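Trelldale Panther

The Trelldale panther, also called the Toft cat or the Black Cat of Toft, is a large dark-coated feline said to live in the hills and creek bottoms around Trelldale, a rural valley whose main settlement is the village of Toft. No body, skeleton, hide or tissue sample has been produced. The claim rests on reported sightings, a small number of plaster casts, and a video that runs less than a minute. Black coats are well documented in leopards and jaguars, but no black cougar has ever been confirmed, and neither leopards nor jaguars live wild in the region. Believers in the animal have proposed ways around this problem, none of them supported by physical evidence.

Origins of the story

Local histories often state that the panther was known to the first white settlers of the valley. The evidence for this is thin. The passage usually quoted comes from a farm diary that mentions a "painter" taking a calf. "Painter" was a common rural word for the cougar, which did live in the area at that time, and the diary says nothing about the animal's color. The word "black" was added in a souvenir booklet printed for a Toft town anniversary, and later writers copied the booklet and left the diary alone.

The modern story began with a run of reports in a single March, when several drivers told the county paper that a long-tailed black animal had crossed the road north of Toft. The paper gave the story its front page for two weeks and printed a phone number for further reports, which soon arrived. Very few of the callers described anything seen before the first article came out. A handful said they had seen the cat years earlier and kept quiet for fear of being laughed at, a claim that cannot be checked either way.

Reported description

Witnesses generally describe a cat the size of a large dog, black or very dark brown, with a tail as long as the body. Beyond that the accounts differ a good deal. Estimates of weight range from that of a beagle to that of a grown man. Some reports mention yellow eyes, others green, and one mentions tufted ears, a feature of the bobcat and lynx, both of which have short tails. Most sightings took place at dusk or in headlights, and most lasted a few seconds.

Size is the weakest part of nearly every report. People are poor judges of the size of an animal standing alone in an open field, where there is nothing near it to compare. A black house cat at a short distance and a much larger animal farther off can look much the same. In the few cases where someone went back to the spot with a measuring stick, the animal shrank. At the Floltico gravel pit, where a worker had reported a cat "as tall as the gate," the gate's bottom rail proved to be at knee height, and the worker agreed that the animal had walked under it.

The Mahama catalog

The most complete collection of reports was put together by Kekeli Mahama, a retired surveyor who moved to the valley hoping to see the cat. The catalog lists 655 reports and gives each one a place, a time of day, the light conditions and the name of the person who took down the account. It is cited by believers and doubters alike, often by people who seem not to have read the introduction, in which Mahama warns that the total includes repeat reports, secondhand stories and "anything that came in with a name attached."

Mahama rated only 30 of the reports as strong, meaning that there were at least two witnesses in good light who were interviewed separately. This is a sensible test, but it measures agreement among witnesses and cannot show what they saw. In several of the 30, the witnesses had driven home together before they were interviewed. Mahama marks these cases with a star. The published summary, which is the version most people quote, leaves the stars out.

The map in the catalog has also been used to argue that the cat keeps to a fixed range along the creek. The reports do cluster there. So does the only paved road in that part of the valley, and the cluster follows the road even where the creek bends away from it.

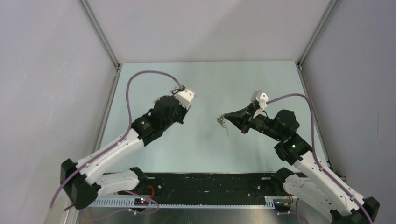 Physical evidence

Plaster casts of tracks have been offered on a number of occasions. Two are still available for study, and both are kept in the back room of the Toft library. The larger cast shows clear claw marks. Cats usually walk with their claws drawn in, while dogs do not, and the shape of the heel pad also fits a large dog. Supporters reply that a cat may put out its claws on soft ground. This is true, but the print next to it, from the same stretch of mud, shows the same marks along with the narrow, oval outline of a dog's foot. The smaller cast is too blurred to assign to anything.

Dead livestock are often mentioned. Cougars tend to kill larger prey with a bite to the neck or throat and may cover the carcass with leaves and dirt. None of the sheep reported in the valley had been covered, and those looked at by a veterinarian showed torn hindquarters and scattered bites, a pattern usually blamed on dogs. One calf had died of illness before anything fed on it. The owner did not accept this finding and continued to list the calf as a panther kill on a hand-painted sign by the road.

A tuft of black hair taken from a barbed wire fence was for some years described as "sent for DNA testing." No result was ever published, and the person who collected it later said that the envelope had been mailed but could not remember where. Believers have suggested that the result was held back. There is no record that any laboratory received it.

The Usico video

The best-known piece of evidence was filmed from the loading dock of the Usico feed mill. It shows a dark, cat-shaped animal walking along the edge of a mown field, pausing, and going into tall weeds. The tail is long and held low. The person filming can be heard saying that it is bigger than his dog.

The video was praised when it first appeared because the field had a row of fence posts that could be used for scale. Early estimates placed the animal beside the posts and arrived at a body length of more than four feet. A later visit to the site showed that the mown edge lies well in front of the fence, much closer to the dock than had been assumed. With that distance corrected, the animal comes out at the size of a large house cat — and the mill kept black cats for the mice. The longer estimate is still repeated in television programs and on the information board at the Toft picnic area.

Proposed explanations

Escaped or released pets. Leopards have been kept privately in many parts of the country, and some have gotten loose. This is the most reasonable of the panther theories, as it asks for only one animal. It does not fit a series of reports that stretches across decades, far longer than a leopard lives, unless there was a breeding population, which would leave carcasses, road kills and kittens.

A black cougar. Supporters point out that melanism occurs in many cats and say that it should be possible in this one. Possible or not, thousands of cougars have been shot, trapped, photographed and collared across the Americas, and no confirmed black one is among them.

Official secrecy. Some residents believe that wildlife officers know about the cat and deny it to avoid the cost of protecting it. No document supporting this has been produced. The usual evidence is that the officers deny it.

Known animals. House cats, dogs, otters, fishers, bobcats in poor light and young black bears account for every report in which the animal was later identified. This does not prove that they account for the rest, although no one has shown why the rest should be different.

Camera survey

Trail cameras were set out along the creek and at the two ridge crossings most often named by witnesses. The survey produced 3965 photographs with an animal in them. Deer, raccoons and coyotes made up the bulk. There were bobcats, a bear with one damaged ear, and many house cats, several of them black. There was no large black cat. The results were posted on June 14, 2018, and were rejected the same evening by contributors to a local message board, who argued that the panther had learned to avoid cameras. The same contributors had earlier accepted a blurred trail camera picture from a private farm as proof.

Local culture

The panther is the mascot of the Toft softball team and appears on the sign of the valley's only motel. A reward for a clear photograph has been offered by the owners of the motel and has not been claimed. The rules require the original file and the exact location, and ask that entrants not send pictures of the owners' own cat.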